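January 10, 2025. Workshop, worktop and pans

Picked up the worktop question again, having put it down in October in the hope that Roel would deal with it. Roel De Haan had the same plan, with me in his role.

Where we are: the grey top with the white veining is still in use at the blue wall. It has scratch marks. I wrote "light wear" on the sheet in October, which was generous then. Lotte Leemans has suggested we rename the veining and call the lot of it a pattern. Motion noted.

Cleaned a patch by the left side with the Zastik paste, 14 minutes by the clock, then wiped down with plain water. The veins came up nicely. So did the scratches. Tried the Raramel oil on a second patch and now have a second patch. Will look at both again after lunch, when the sun has gone off that corner and I can tell shine from grease.

Verbeke quoted 629 for a replacement top, fitting not included, delivery not mentioned, which I take to mean extra. Vevmont have yet to answer. Roel thinks we could turn the present one over. He has not looked at the underside. I have.

Dark round pieces next. The glossy ones show every fingerprint and throw the lights back at you, so judging the surface by eye is hopeless from most angles. Best method so far is to tilt the thing steeply over the top and look for dull spots in the reflection. 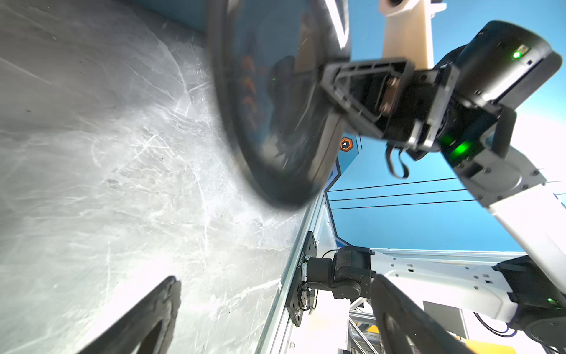
Round black piece held at a steep angle over the grey top. Orange and amber in the reflection.

Lotte wants felt pads under anything with a hard rim. Fine by me. We had 78 of them, in the drawer marked "fuses", and the fuses are presumably somewhere soft.

To do:
Ring Vevmont.
Ask Verbeke about delivery.
Photograph patches 1 and 2 under the same lamp.
Find out who finished the Zastik and put the lid back on so carefully.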